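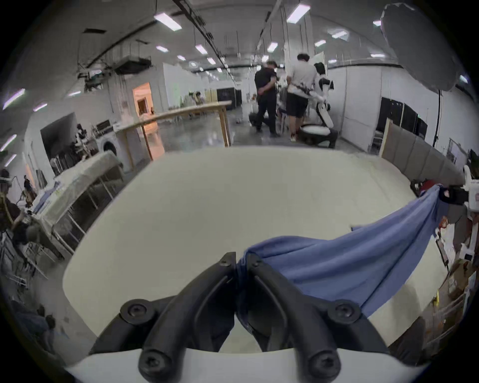
The Team You Never Signed Up For

My office at Sastano is on the second floor, over the loading dock, and every Wednesday at noon I could hear somebody yelling "Line!" in the parking lot. It took me most of a spring to go down and find out why. I figured it was trucks.

It was volleyball. Two orange cones, a net somebody's uncle had stopped using, and eleven people from accounts and customer support who had been playing through their lunch hour without asking anyone. Rochelle Lyons from payroll was serving in her work shoes. She looked at me, looked at the empty spot in the back row, and pointed. So I played. I was terrible! I hit one ball straight into the dumpster and had to climb up on a pallet to get it.

I should say that my job is internal communications, and that I had spent the previous winter trying to get people at Sastano excited about a sponsorship. We'd put our name on a regional basketball league, and there was a plan (there is always a plan) for every department to have an "ambassador" and a poster and a prediction contest with a prize. Out of 126 people in the building, 18 filled in the prediction form, and I'm fairly sure a few of those were me testing the link. The prize was a duffel bag. I still have it, it's a good bag.

So you can imagine how I felt standing on that asphalt with no poster in sight and people arguing over a foot fault like their mortgages were riding on it.

I started calling around after that, because I wanted to know whether other companies had the same thing going on in some corner I'd never have thought to look. They do. Corinne Halvorsen runs the front desk at Drurkico and has kept a table tennis ladder taped inside a supply closet door for years. You challenge the person above you, you play before the end of the week, and if you duck the match you drop two places. The managing director is near the bottom and has been for as long as she can remember. "He comes and looks at it," she told me. "He opens the closet, looks, shuts the door and goes back upstairs."

At Kapoor it's bowling, and it's serious. They have shirts. Máté Bozsik, who came over from a rival firm, swears he had two offers with the same pay and took the one with the bowling league, and his wife backs him up on this with what sounded like a sigh. He sent me their full season standings without my asking, along with a long note about lane oil that I read twice and still don't understand.

What I kept hearing was how little any of it costs. The Kapoor league gets its lane fees paid and that's it. Drurkico buys a box of balls now and then. Our volleyball game ran on nothing at all until June, when I finally got up the nerve to ask for money and came back with 40 dollars and a new net. Then came the part I'm less proud of. I got excited! I made a logo. I made a sign-up sheet and a schedule and sent an all-staff email with the subject line "Serve's Up," and the next week four people showed. Four. Rochelle took me aside by the bike rack and said, very kindly, that it had started to feel like a meeting.

I took down the sign-up sheet. The logo survives on one water bottle, mine. A couple of weeks later we were back up to a decent crowd, plus two guys from the warehouse who turned out to have played in high school and who now make the rest of us look silly.

Anika Ostrowski had the same trouble at Raltell, only bigger. Her lunchtime running group was folded into an official wellness program, with an app that logged your miles and put you on a leaderboard in the lobby. Half the group quit over the leaderboard. The slower runners didn't want their times up next to the elevators (would you?) and the fast ones got weird about it. She moved the whole thing to seven in the morning, left it off the app, and tells people about it only if they ask. It's mostly the original bunch again, and they get pancakes after.

I do still think there's a place for the big sponsorship stuff. Juniper Oyelaran, who sells for us and lives on the road, says customers bring up the basketball league all the time, and she's taken more than one of them to a game and had a great night out of it. Fine by me. She has never once made it to volleyball, though, and I've told her she's on my side of the net whenever she's in town – we need somebody tall.

We play at noon, by the dock. Bring shoes you don't care about, and if the ball goes in the dumpster, whoever hit it goes in after it.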